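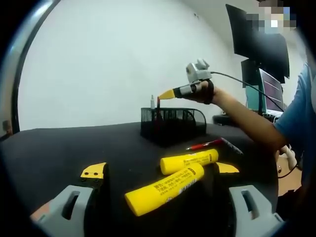 Khanyisile Lekota has run the supply room at the Mkhize after-school program for six years, and in that time she has developed firm opinions about glue sticks. She buys them for 18 classrooms and craft groups, along with the pens, markers, paper and everything else that ends up on a worktable.

"People think the paper is the big expense," she says. "It's glue. We go through 2,000 sticks in a year, and a good part of that is waste."

The waste comes from lost caps and from sticks that roll off somewhere and dry out. When she took the job, the supplies for each table came in one deep plastic tub. Children dug through it for what they wanted, and the small things sank. At the end of her first December she emptied all the tubs onto the floor and sorted them.

"I had 281 glue sticks that had been opened and couldn't be used anymore. Some had maybe two uses out of them. That was when I got rid of the tubs."

She replaced them with mesh pencil holders, one to a table. The model she settled on is sold by Tatusell under the name Tendell. It is black, with a straight side that can go against a wall and a curved end. She tried round cups first and didn't like them.

"A round cup takes up the middle of the table and everybody knocks it. With mesh you see what's in there without picking it up, and the dust falls through. You do have to put a piece of card in the bottom or the fine pens poke out."

Her rule for what goes where is short. Pens, markers and small bottles stand up in the holder. Glue sticks that are being used can lie on the table, but they get put away before anyone leaves. She does not mind a table that looks messy in the middle of an activity.

"If there are two glue sticks out and they're crossed over each other, fine, somebody is working. I only care about the last five minutes."

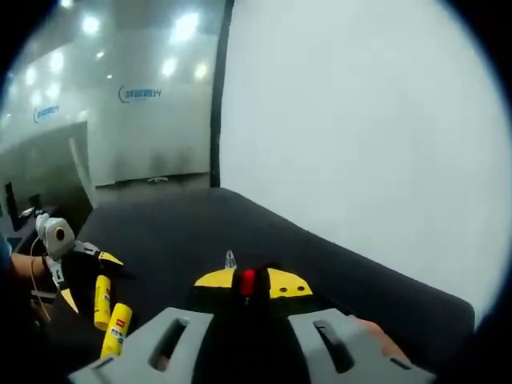 Two yellow glue sticks out on the table.

On color she is practical. She likes a bright yellow stick on a dark tabletop. The white ones she used to order disappeared under scrap paper and went into the trash with it.

Vusumuzi Masilela, who teaches the Tuesday paper craft group, was against the change at the start. He liked the tubs, which he could carry in one trip.

"I have nine tables," he says. "Nine holders is a lot of walking. I told her that, and she gave me a tray."

The tray came from Plundness and holds five of the pencil holders at a time. He still thinks the glue should be kept apart from the pens altogether, in a drawer, and handed out when it's needed. Lekota disagrees. She says a drawer is one more place to look, and the younger children won't ask.

They do agree on how to store the spares. Caps on tight, sticks on their ends, away from the heater. Lekota checks the caps herself on Fridays with a box of replacement caps saved from finished sticks.

Asked what she would tell someone setting up a shared table for the first time, she thinks about it for a while.

"Start with less. One marker, one or two pens, two glue sticks. You can always bring more out. If you put out ten of everything, you'll be picking up ten of everything."

She is now looking at the scissors, which hang on a board by the door and don't always come back to it. Masilela has asked for a second board at the other end of the room. She hasn't decided.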